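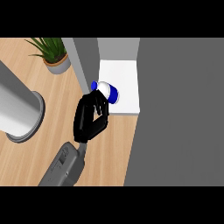 Costache publie Cullar 8, son logiciel de planification de saisie pour mains robotiques articulées

Drarncombe, avril. La version 8 de Cullar est disponible dès maintenant au téléchargement pour tous les titulaires d'une licence, académique ou industrielle. Elle réunit dans un même outil la planification du bras, le placement des doigts et le rejeu en simulation, trois étapes que les équipes d'intégration devaient jusqu'ici enchaîner à la main, avec des formats de fichiers différents. Nous en sommes très heureux, et nos premiers utilisateurs aussi !

Cullar s'adresse aux laboratoires et aux bureaux d'études qui font travailler des robots dans des intérieurs ordinaires : une canette à prendre au bord d'une tablette, un objet couché de biais, un mur tout proche qui limite le passage de l'avant-bras. Ces situations paraissent banales, mais elles mettent en difficulté les planificateurs classiques, qui calculent d'abord une trajectoire et ne s'occupent des doigts qu'à l'arrivée.

Avec la version 8, le planificateur traite le bras et la main ensemble. Il cherche une posture du poignet qui laisse aux doigts la place de se refermer, tient compte des surfaces voisines et propose plusieurs prises classées selon leur marge de stabilité. L'utilisateur peut examiner chaque prise dans la vue simulée, déplacer un point de contact à la souris et relancer le calcul sans recharger la scène. Quand une prise est refusée, le logiciel indique le contact ou la collision en cause (une demande qui revenait dans presque tous les retours sur la version précédente).

Une bibliothèque de scènes élargie

La bibliothèque fournie avec Cullar compte désormais 3 311 scènes d'intérieur simulées, réparties en 30 familles de tâches. On y trouve des rebords, des niches, des plans de travail, des plantes en pot, des panneaux verticaux et quantité de petits objets du quotidien. Toutes les scènes sont modifiables : position de l'objet, éclairage, frottement, point de vue. Un générateur de variantes permet aussi de produire des séries entières à partir d'une seule situation, puis de comparer deux réglages du planificateur sur exactement les mêmes cas.

Le module de perception a été repris en profondeur. Il estime désormais la pose d'un objet partiellement masqué par la main et transmet son incertitude au planificateur, qui élargit la prise ou ralentit l'approche en conséquence. Les équipes qui disposent déjà de leur propre module de vision peuvent le conserver : l'interface d'échange est ouverte et documentée, avec des exemples en Python et en C++.

Un développement mené avec Netach

Le nouveau moteur de contact a été mis au point avec Netach, partenaire de Costache pour le calcul en temps réel. Les deux équipes ont travaillé côte à côte à Drarncombe pendant toute la phase d'essais, et cette proximité a beaucoup compté : une anomalie relevée le matin dans un rejeu pouvait être discutée l'après-midi devant le même écran. Le moteur est livré avec ses jeux de tests, que chacun peut exécuter sur sa propre machine.

Disponibilité

Cullar 8 fonctionne sous Linux. La mise à jour est gratuite pour les licences en cours, et les projets créés avec la version 7 s'ouvrent directement, à l'exception des scripts de contact personnalisés, pour lesquels un guide de migration est fourni. La documentation est disponible en français et en anglais.

À propos de Costache

Costache conçoit à Drarncombe des logiciels de planification et de simulation pour la manipulation robotique. L'entreprise édite Cullar et accompagne les laboratoires et les intégrateurs dans sa prise en main.

Contact presse : service communication de Costache, Drarncombe. Captures d'écran et dossier technique sur demande.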